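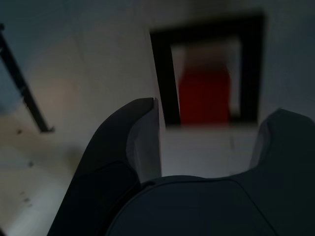

M. Trenderska
Senior Lecturer in Household Economics, Odham College

Chapter 4
Keeping a Budget You Can Live With

If you have ever sat down in September with a clean notebook and the very best of intentions, only to find the same notebook under a pile of mail by Thanksgiving, you are in good company, and this chapter was written with you in mind. I kept my own first budget on the back of a calendar from Hendricks Hardware, and I can tell you that it lasted until the first car repair.

In Chapter 3 we looked at income, and at the difference between what a person earns and what actually lands in the bank after taxes and other deductions. Now we turn to the other side of the page — where the money goes. We will follow one household, the Mulla Street household, through a full month. Their take-home pay is $3056, and their regular bills and everyday spending come to almost $3000. You may already be thinking that this leaves very little room for a broken water heater or a birthday, and you would be right!

We will begin with fixed expenses, such as rent and insurance, which stay the same from month to month. After that come the variable ones (groceries, gas, the odd pizza), and these take up most of the chapter, as they are the ones people find hardest to guess. Please do try guessing your own before you read Section 4.2. Write the numbers down in pencil and keep the page handy, for we will come back to it.

Key terms: fixed expense, variable expense, take-home pay, emergency fund, shortfall

Before you begin: Gather your receipts from the past two weeks, even the crumpled ones. A small purchase is still a purchase, and you will need all of them for the worksheet on page 100.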